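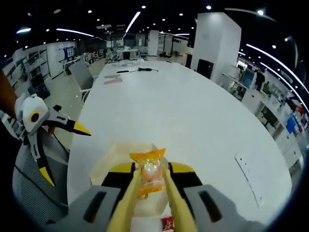
Handheld gripper crews get their own rulebook

Well, it's finally out! Cestell has published its good practice code for people who work with handheld grippers, and I've spent most of the morning reading it with a pot of tea (it's longer than I expected, but much of it is tables).

The bit everyone will be talking about is the session limit. Under the new code an operator should do no more than 600 grasps before a proper break, and the count covers both hands together. I know a few teams who'll wince at that. Packaged sweets and snacks get a section to themselves, as thin wrappers are easy to crush, and the code asks for a fresh packet once the film has split or the seal has lifted. There's a nice plain rule on fingertips too: check them at the start of every session, and swap them in pairs, never one at a time.

Annick Li, who led the drafting, told me the team read 1,116 comments on the first version. "Most of them were about wrists," she said, "and quite right too." So the weight advice has been rewritten, and there's now a page on chair height and table height, with a reminder to push chairs well in if you're working on your feet.

Clonex and Kelum have both said they'll follow the code from July. El Ouafi is holding back for now and wants the record-keeping section made shorter. I have some sympathy there! You're asked to log the object, the operator, the tool and any dropped grasps, and to keep all of it for three years, which is a lot of paperwork for a small outfit.

Signing up is free and the code is voluntary, so you can take the parts that suit you and leave the rest, though you can't use the Cestell mark unless you do the lot. Comments on the next edition open in the autumn, and I'll be sending in a grumble of my own about the glove rules.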